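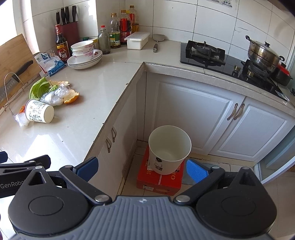
How do I get fried chicken smell out of a kitchen (and keep leftovers crispy)?

Posted by mudroomjen in Home & Kitchen, September 2020

Okay, two things in one post, sorry in advance. We moved to Sustcombe in the spring and we're now a short drive from a takeout chicken place, so you can guess how dinner goes when I've had a long day. I love it. My kids love it. What I don't love is that the whole downstairs smells like a fryer until the next afternoon, and we don't even cook the stuff here! It's just the bucket sitting around. Our kitchen is tile floor and tiled walls, one floor mat, one small window over the sink, and a range hood that came with the house (a Brindavier, the slim kind with the two push buttons).

So far I've tried a candle, which gave me fried chicken plus vanilla, and a bowl of baking soda on the counter overnight, which I couldn't tell did anything at all.

Second thing is leftovers. I always order too much, and the next day the skin is limp and kind of sweaty. Microwave makes it worse. Is there a trick, or do I just accept cold chicken? My husband says cold is the best way to eat it anyway but he also eats cold oatmeal.

Thanks!!

panfishpete
Open a window.

tallow_and_thyme
I worked the counter at a chicken place all through college so I have opinions on this one.

Smell first. Most of what you're smelling the next day is coming from the packaging and the trash can, plus whatever grease ended up on the counter when everybody was grabbing pieces. Paper soaks up oil and then just sits there giving it off all night. As soon as dinner is done, get the chicken out and take the bucket, the napkins and the bones straight to the outside bin. Don't let them spend the night under the sink. Then wipe down the table and counter with hot water and a good squirt of dish soap, and mop wherever people were standing. Tile is easy, but the grout hangs on to grease, so go over those lines with an old brush every so often.

Now the hood. Is it vented outside or is it the kind that blows the air back into the room? A lot of the slim ones do the second thing and have a charcoal filter in there, and if the last owners never changed it, it's been dead for years. Pop the metal screen off and look. The screen itself you can soak in hot soapy water. The charcoal part can't be washed, you have to buy a new one.

If the smell is still hanging around after all that, simmer a small pot of water with a splash of white vinegar for a while with the window cracked. It'll smell like pickles for an hour and then like nothing.

Leftovers: let the pieces cool off a little, then put them in the fridge in something shallow with a paper towel underneath, and don't leave them out on the counter more than two hours. The limp skin is from steam, so never seal it up piping hot. Next day, take it out while the oven heats to 375, set the pieces on a wire rack over a sheet pan, and give them fifteen to twenty minutes. Big breasts take longer. Check that the thick part is hot all the way through. No foil on top or you're steaming it again.

gilmartin_road_mom
Agree with most of the above but I'd use an air fryer if you have one. Mine does drumsticks in 9 minutes at 360 and the skin comes out better than it was the first night, I swear. Don't stack them. I do two batches and the kids fight over the first one.

On the smell, check your curtains! We had the exact same problem in our old place in Traltgate and I scrubbed that kitchen top to bottom for weeks. It was the little café curtain over the sink. One trip through the washer and it was gone. Dish towels too, if you hang them on the oven door like I do.

Also (not what you asked) pull the leftover meat off the bones the same night if you know you won't reheat it. Chop it up with mayo and celery and a little pickle juice, skin and all, and you've got sandwiches. I paid roughly 60 bucks for an air fryer and half the time I end up making chicken salad.

mudroomjen
It has a charcoal filter!! It's gray and fuzzy and I'm never going to think about it again. New one is ordered. Curtain is in the wash right now.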